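Grip Test in Lokasthorpe

Clothes are hard on grippers. At Dirkura's shop in Lokasthorpe, two sets of two-finger grippers, one from Zabala and one from Kutness, spent September picking up sportswear, 878 tries in all.
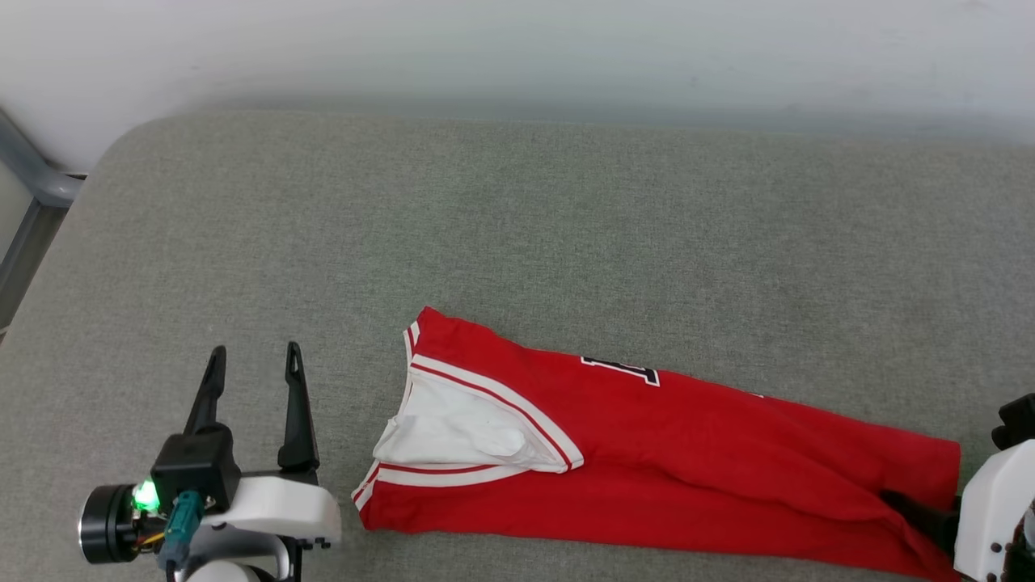

Slick fabric gave both sets trouble. Zabala's fingers slipped 82 times. Kutness held better but was slow to let go, and its controller needed a restart every Friday.

The wrist camera mattered more than expected. With it off, both sets missed folded edges far more often.
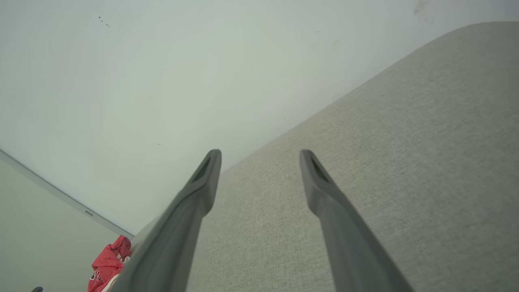
Gripper fingers from the wrist camera, with red fabric at lower left.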